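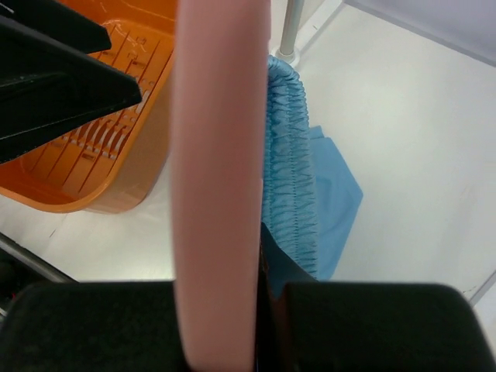
Three weeks into no tumble dryer and I have opinions. The old one died mid-load (bedsheets, obviously) and instead of ordering a replacement that same night like a normal person I decided we'd try line drying until I could think straight. Still haven't thought straight. But the towels. Everybody warned me about the towels and they were right, sort of. A folded edge of pink cloth, standing straight up all by itself when it's pinched near the bottom – that's what I'm living with now. Towels with posture. My old ones used to flop over the second you picked them up and I never once thought about it.

So, what I've learned, in no order becuase I'm typing this before the school run.

Shake them. Really shake them, before they go on the line and again when they come off. I was skipping the first shake. Big difference. You feel silly out in the yard snapping a bath sheet like a bullfighter but it works, the loops stand up again and the thing is at least bendable.

Less detergent. Way less. I was using the full cap every time, no idea why, I suppose because there's a cap. Stiff towels are partly just old soap. I did one hot wash with nothing in it at all and there were SUDS. From nowhere. Kind of gross. Did a second one the next day and still a few bubbles.

Vinegar in the rinse – okay, yes. I resisted this because it's the answer to everything online. Half a cup. The smell goes once they're dry. My daughter disagrees, but she also says water smells.

No fabric softener. It makes them feel nice and then they don't dry you, they just kind of push the water around. Gave the rest of the bottle away.

Now the line itself. We started with a cheap retractable one from Welov and I can't recommend it, it sagged on day one and by the weekend the sheets were brushing the grass. Swapped it for a plain old rope and two hooks. Much better. And I got a Drolevo folding rack for rainy days, which is fine, the bars are a bit close together, so anything thick stays damp in the fold unless you turn it. I turn it at lunch. If I remember.

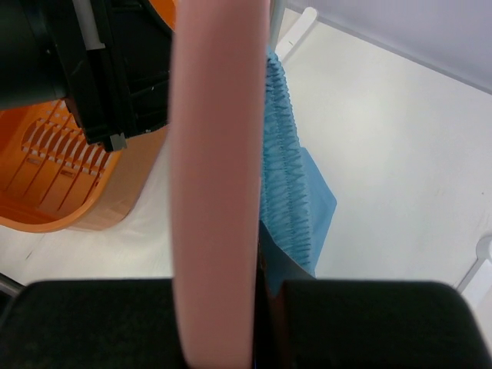 Wind matters more than sun, which I did not expect. A gray breezy Wednesday beat a hot still Saturday by hours. Sun bakes them, wind moves them around, and moving around is what keeps them soft. If it's dead calm I'll sometimes leave them a little bit damp and finish them off indoors on the rack. Less crunchy that way.

Also bring them in before dinner. Left a load out overnight in Clunholm when we stayed at my sister's and it was wetter in the morning than when I hung it. Dew. Forgot about dew.

Money, since people keep asking. The dryer I was looking at, the Fiadzo, was 425 dollars before delivery and I'd have bought it on the spot if their checkout page hadn't crashed on me. So far I've spent more than 20 on rope, hooks and pegs, plus the rack. I haven't looked at the electric bill yet and I'm not going to pretend I've worked anything out.

Will I cave in the winter? Probably. Jeans in October are already taking 2 days, and thats with the rack right next to the heater. Socks are worse than you'd think too, just the sheer number of pegs. My husband wants a dryer by Thanksgiving. I want to see if I can make it to New Year's.

Anyway, if you've got a trick for fitted sheets on a line, leave it in the comments, mine turn into a sail full of wet pillowcases every single time. Got to run, shoes are missing again.

Contact | Copyright, all rights reserved | Back to top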